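Help wanted: laundry pickup and folding, part time

Ceradstead Home Help
Posted May 11, 2018

We need 2 people for our laundry and tidy-up rounds, starting as soon as you can. Short shifts, regular homes, no nights. Most of our customers are older folks or families with new babies. Small places mostly, clothes everywhere.

What you'd be doing: picking up clothes from sofas, chairs, floors, wherever they landed. Into the basket, sort, wash, dry, fold, put away. Some light straightening of the living room while the machine runs. No windows, no ovens, no yard work. Pets sometimes.

Before you go out to a home you do 6 hours of paid practice with us in the Tutitz building, second floor. Practice room is small, you learn the pick up and sort routine there first, then folding at the big table next door. 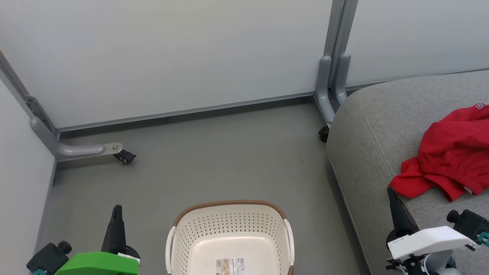
Practice room, Tutitz building. Red garment, likely a shirt, on the sofa, basket ready.

Shirts are where new people lose time. Pick it up by the shoulders, shake once, check pockets if it has any, look at the label, then basket. Anything with printing on it gets turned inside out before washing. Customers do notice. Dont drag things over the arm of the sofa, and please no baskets left in doorways.

Pay is $11 an hour for practice and for shifts, same rate. Bus fare paid back if you bring the receipts. Most homes are on the 66 bus line so a car is nice but not needed.

You should be:
OK with stairs and with carrying a full basket
On time, or call
Fine with fragrance-free soap only, a few homes are strict about this
18 or over

Experience in a laundromat or hotel is great. If you only ever did your own family's wash thats fine too, tell us so. We had a good group start in March and most of them had never done this for pay.

To apply, stop by the front desk at the Tutitz building in the morning and ask for the laundry form. One page. Put down which mornings you can work and a phone number we can acutally reach you at. References are good but can come later. No resume needed.

Spots go in the order forms come in. Already filled one out in March? No need to do it again, just let the desk know you're still interested.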